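The white worktop wants a word

Everything in the Mikia brochure is white. The worktops are white, the shelves are white, and the bowl of lemons has been moved well away from the edge in case it drips. The copy says a pale surface will make you calmer at home. It doesn't say how, and when I rang to ask I was sent the brochure again.

I have lived with a white worktop for 18 months. It cost £666 fitted, and I bought it on the strength of a showroom in Cisville where the lights were kind and no one was making a curry. By December I had learned what turmeric does, and what the approved cleaning paste does to the shine.

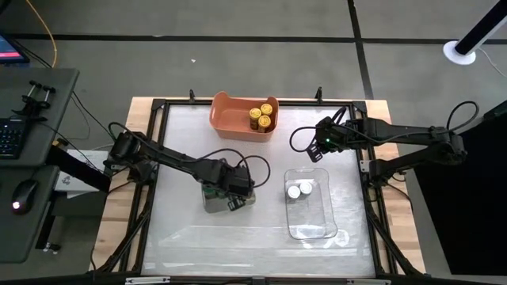
One reader wrote in to say that I was being unfair, that her own white top had lasted years with a damp cloth and a bit of sense, and that people who fry with the lid off should buy brown. She may well be right. She also mentioned that she eats out a lot.

The trade has an answer ready, which is that pale surfaces bring light into a dark room. Zein, whose tops cost more than Mikia's, claims in its leaflet that 70 per cent of its buyers felt their kitchen was "bigger" afterwards. I asked how many had been asked, and was told the figure was for guidance only.
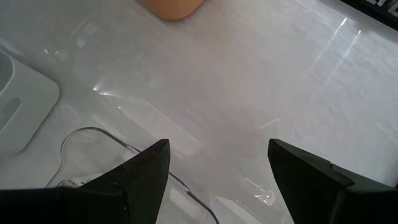
Light is the part of the argument I can half believe. My kitchen faces north and it did look better in the first week, at least until teatime. But brightness needs contrast, and the showrooms know it. Look at how pale the surface seems in the gap between those two black fingers, and then imagine the same stretch set against cream tiles and a beige kettle. Most of us have the beige kettle. Lerkeo will sell you a black one, naturally, on the page facing the worktops.

As for calm, I keep 2 cloths by the sink now, one for wiping and one for going over the wipe marks. I never owned a second cloth before.
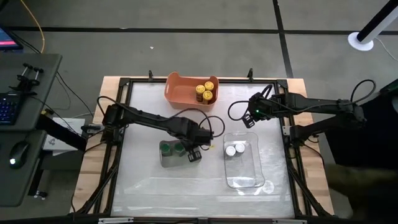
What to ask before you pay

Ask to see a top that has been in use for a year, in somebody's house, near a cooker. Ask what the guarantee says about heat and about tea. Mine covers neither. And take a sample home, leave it by the toaster, and use it as badly as you would use the real one.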